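Hi Myrto,

Quick catch-up on where we are with the Moura line now that February is behind us. Short version: the luggage tags are ready, the passport covers nearly are, and the gift boxes are giving me a headache.

Tags first, as that's the happy part. All 1,000 came back from the stampers with the gold foil nice and crisp, and I only had to reject two where the buckle hole was punched crooked. They're bagged and sitting on the shelf with the Ridden key fobs. The retail price hasn't moved from what we agreed.

The passport covers took longer than I told you they would. Our first sample was cut a hair too small, so a passport went in fine but the cover wouldn't close flat (drove me nuts). Tyra Løken recut the pattern with a wider spine and the new one folds shut the way it should. We've stitched roughly 200 so far, in black and tan. I'd like to add the dark green, but I'm holding off until you say yes to the extra hide.

Now the boxes. Skolus raised their minimum order again, and their ribbon is now a separate item. I've asked Follow for a quote on a plain two-piece box with an elastic band – no logo on the lid, just a sticker inside. If that comes in low enough we stay inside the grant without touching the money set aside for the trade show. 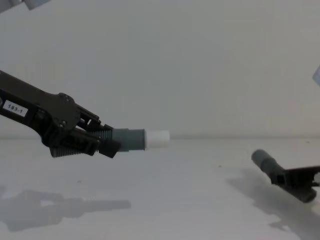

Label 183-1, or possibly 1B3-1, on the black arm.

Spending is on track apart from thread, where I went over by $49 after we switched to the heavier waxed kind. Receipts are in the shared folder.

Two things I need from you: a decision on the green, and the final wording for the care card. Tyra's draft is fine by me, but she thinks it's too long – she may be right!

More when the box quote comes in.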